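Trudia hand-held grippers: comparison trial FAQ

Two grippers are used at once, one per hand, with a marker cube mounted near each handle.
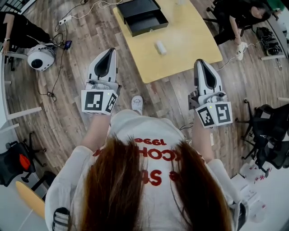
Which tasks are in the comparison?

Drawer opening and small-object pick-up. Each operator completes 40 runs per task. Runs with a dropped object are kept and flagged.

How is hand position measured?

From the square markers on the cubes. At least one face must stay in view of the overhead camera. Tracking gaps longer than 2 seconds void the run — repeat it under the same number.

Can I swap left and right grippers?

No. Each cube carries its own marker IDs, and the Fuvent controller reads a swapped pair as a fault.

When should the jaw pads be changed?

After 14 sessions, or sooner if the grip force reading drifts. Note the change in the log.

Who do I contact?

Catriona MacRitchie for calibration, Muammer Saraç for controller firmware. The bench is not staffed on Saturday.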